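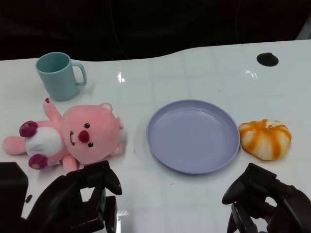 Figure 2. A light teal mug on a white tabletop with a glossy surface.

4. Announcement timing and player expectations

4.1 Background

The release of a numbered sequel is usually preceded by a long period in which players know, or think they know, that the game is being made. During this period the publisher says little and the players say a great deal. We were interested in what happens to a community's expectations when that period grows long, and whether early confirmation of a sequel changes the tone of the discussion that follows.

The case we follow is Varomia, an open-world series developed by a mid-sized studio and published by Prusdale. The third game had a strong launch and kept a steady online audience through regular updates. Prusdale confirmed a fourth game in a one-line statement to investors, with no title, setting or platform. A full announcement, with a trailer and a release window, came 13 months later. The gap gives us a clear stretch of time in which the sequel was known to exist but almost nothing else about it was.

4.2 Material

We collected discussion threads from the two largest public forums devoted to the series. A thread was kept if its opening post dealt mainly with the unannounced game. Threads that only mentioned it in passing, such as requests for help with the third game, were dropped. This left 238 threads. The earliest was opened on the day of the investor statement, and the last was opened a few hours before the trailer.

Each thread was read in full by two coders and given one main topic: setting, map size, release date, platform, online mode, or other. Where the coders disagreed, a third reader (Walter Ñahui) made the decision. We also marked each opening post as hopeful, neutral or impatient. Sarcasm caused most of the disagreements on tone. In a number of posts the coders could not agree on whether the writer was joking, and those were marked neutral.

We did not contact forum members, and user names were removed before coding. Quoted posts have been reworded slightly so that they cannot be found with a search engine.

4.3 Results

Release date was the most common topic, with 99 threads. Most of these followed a similar pattern. A member would point to an upcoming trade show, an earnings call or the anniversary of an earlier game and argue that the announcement had to fall on or near it. When the day passed, the same thread was often picked up again with a new date. One thread was revived in this way for most of the period under study.

Setting came second. The map in the third game was based on a cold coastal region, and many players expected a move to somewhere warmer. A smaller group argued for a return to Funen, the island from the first game, which had been shown only in part. Posts in this group tended to be longer than the rest and were more often marked hopeful. Several included hand-drawn maps.

The share of impatient posts rose over time, but not evenly. It stayed low for the first few months and then climbed sharply in January, when the publisher's yearly preview video made no mention of the series. It fell again after an update to the online mode of the third game, even though that update contained nothing about the sequel. New content in the current game seems to have eased some of the pressure, at least for a few weeks.

Leaks had less effect than we expected. The largest one, a set of blurred screenshots posted in July 2021, led to a burst of new threads, but tone in the following weeks was close to what it had been before. Many members assumed the screenshots were fake, and the discussion soon returned to dates.

4.4 Discussion

These findings fit in part with the account given by Varghese, who argues that silence after a confirmation is read by players as a sign of trouble. We saw posts of that kind, mainly in the second half of the period. We also saw many players who treated the guessing as a pastime and seemed to enjoy it. Some of the most active members in the date threads stopped posting once the trailer was out.

The study covers one series and two forums, both in English. Players who use chat servers or video comments may behave differently, and we did not look at sales figures or player numbers for the third game. Section 5 compares the forum material with our interview data.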